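Grippers in the meeting room: February gallery

Hello again! A short one for pictures and a long one for chatter this month, so put the kettle on. We've been at Hindwood with the hand-held grippers, collecting tabletop examples for the Peltico tidy-up model, and I've finally got round to putting the page up.

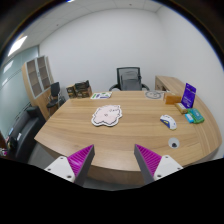

Iolo Mostyn asked under last month's page whether we couldn't simply record the same pick four hundred times and be done with it, and whether all this shuffling of objects between goes was for the model's benefit or ours. He also wanted to know who decides what "tidy" means, and I've been chewing on that one ever since.

Meeting room table, the big oak one with the curved front. Cloud mat in the middle, mouse just to the right of it, magenta pads open and ready. The task on the sheet is "put the mouse on the mat".

Right, Iolo. The model's benefit, mostly, though I'll admit it keeps us awake too. If the mouse always starts in the same spot then what you get at the end is a model that goes to that spot. It'll close its fingers very neatly on thin air if somebody has nudged the thing a hand's width to the left. We had precisely this with the first lot from the kitchen (long-time readers will remember the sponge). Lovely smooth recordings, every one of them nearly the same, and a model that had learned a place on the worktop and knew nothing at all about sponges.

So now we move everything. The mouse gets turned and slid and sometimes put down backwards. The mat goes askew. Whoever is holding the gripper starts from a different bit of the table edge, a bit higher, a bit lower, one from the left, one from the right. It makes for slower sessions and a much better mix. We do sets of fourteen and then swap over, and the swap matters as much as the shuffling does, as every person has their own way of doing it. I come in low and slide. Jyoti drops in from above like a heron. Trilok goes so slowly that you could make a sandwich between the reach and the grasp, and his recordings are easily the best of the lot.

A word on the clutter, as I get asked about it. There's a purple sign stand at the right-hand end of the table, an amber box next to it, and a few little boxes and packets in front, and we like having that sort of thing about. People's tables have stuff on them. If every example has one mouse and one mat and a great sweep of bare wood, the model gets terribly confused the first time it meets a biscuit tin. The rule is that anything not in the task stays where it is unless you bump it, and if you bump it you carry on and make a note. Bumps are useful! I used to throw them out and I now wish very much that I hadn't.

There's a round grey cable grommet set into the table near the front, too, and I've grown fond of it. It is round and grey with a dark middle, and there's a coaster sort of thing further back, also round and grey, with a face on it. To you and me those are nothing like each other. To a model that's only seen a few hours of tables, who knows. We've got "put the mouse on the coaster" down on the list for next time, and I have a small bet on with Inna that it'll go for the grommet at least once.

Now, what counts as tidy. I don't have a good answer. For the mouse task we agreed that all of the mouse has to end up on the mat, and it must be let go of cleanly, with the fingers drawn back before you press stop. Which way it points doesn't matter. That took us most of a lunch to settle, and Signe still thinks that a mouse lying sideways on a mat isn't tidy in any sense she'd recognise. She may be right, but a rule that four people can follow at half past four in the afternoon beats a better one they can't.

A few notes from the sessions

We worked in the mornings to begin with and then had to switch, as the room kept getting booked for real meetings (rude). Afternoons turned out fine. The ceiling lights stay on whatever the hour, so the light is very even in there - almost too even, I'd say, and I'd like some gloomy examples before we call this table finished. Lamps, a blind half down, that kind of thing.

The wood grain is a nuisance for tracking, or I thought it would be. It's all long streaks running the same way, and I'd braced myself for the position estimates to wander off along them. Urkaren coped much better than I'd feared. We lost two takes in the whole first afternoon, and one of those was me walking backwards into a chair.

The pads are worth a mention. The ridged ones grip well on smooth plastic and they're a loud enough colour that you can spot them in any thumbnail, which saves your eyes when you're sorting late at night. I'd had plain dark ones before on another set and spent whole evenings squinting to see whether the fingers were open or shut. Never again!

What we've changed on the task sheet since January:

Start with the fingers fully open and hold still for a slow breath before you move.
Say the task out loud once at the top of each set, so the sound file can be matched up if the labels go astray.
If you fumble and recover, keep going. Tick the "recovered" box.
If you fumble and drop it on the floor, stop, and tick the other one.
Don't tidy the take in your head afterwards. Write down what happened.
Battery check at every swap, and please put the spare back in the charger, Trilok.

Recovered fumbles get a little paragraph of their own from me, as they're my favourite thing in the entire pile. A person reaches, catches the edge of the mouse, it skids, they follow it and get it on the second try. It's an ugly take and a really good example. The model is going to miss, of course it is, and it needs to have seen somebody miss and sort it out. We've been short of these. You can't ask people to do them on purpose either - I tried, and everyone turned into a bad actor. Jyoti's staged fumble looked like a swoon. So we take the ones that come along, and they come along more often after lunch.

Comments so far

Inna Marchuk
Do you label the near misses where the mouse is half on the mat and half off? We had endless trouble with those on the shelf job. I ended up with three labels and regretted the middle one.

Me
We've gone with two, in or out, and half on is out. I did try a "nearly" label for one set and every single person used it differently, so it went in the bin. The takes are kept, mind, and I can go back to them if we change our minds. And the grommet bet stands, I haven't forgotten!

Signe Grímsdóttir
For the record, my objection is to it being sideways. If I'm going to have a robot on my desk then it can learn to put the thing where my hand goes. Also could we please have a mat that isn't a cloud? The outline is all bumps and I never know if I'm over the edge.

Me
Fair on both. I do like the cloud for exactly that reason, though. A plain rectangle is what everybody collects with, and a bumpy outline makes you look properly at where the edge is. I'll bring a boring one as well and we can do a set on each. The sideways thing I'm passing upwards and hiding from.

Trilok Mathur
The battery was in the charger. The charger was not in the wall. These are separate problems.

Iolo Mostyn
Thanks for taking up my question. I follow the part about starting spots. What I don't see is how you know when you've moved things enough. Is there a point where it's just more of the same, only jumbled?

Me
Yes there is, and I haven't got a clever way of finding it. What we do is hold a few sets back, train on the rest, and watch how it does on the ones it hasn't seen. When another afternoon of takes barely shifts that, we pack up and find a different table. With the kitchen it was nine sessions before it flattened out, and I'd guess that the last few added very little. A new room nearly always helps more than another go in the old one. I'd love to get into somebody's untidy spare bedroom next, if anyone's offering?

Jyoti Srivastava
A heron??

Me
A very elegant heron.

Jyoti Srivastava
Fine. My wrist was sore after the last sets, by the way, and I think it's the angle more than the weight. Standing a bit further back from the table helped. Might be worth a line on the sheet for the new people, as the curve of the edge makes you want to lean right in.

Me
Good point, it's going on the sheet tonight. I'd noticed I was leaning as well. We could shorten the sets too, but I'd sooner try the standing back first and see how everyone's arms are by the end of it.

Next up is the long counter at Ghasemi, where they've said we can have the back end of it once the lunch crowd has gone. Cups, saucers and a sugar pot, and I'm told the counter is shiny, so I expect we'll be having words with the tracking. If you'd like a turn on the gripper then leave your name in the comments and I'll send you the sheet. No experience needed, and flat shoes are a good idea.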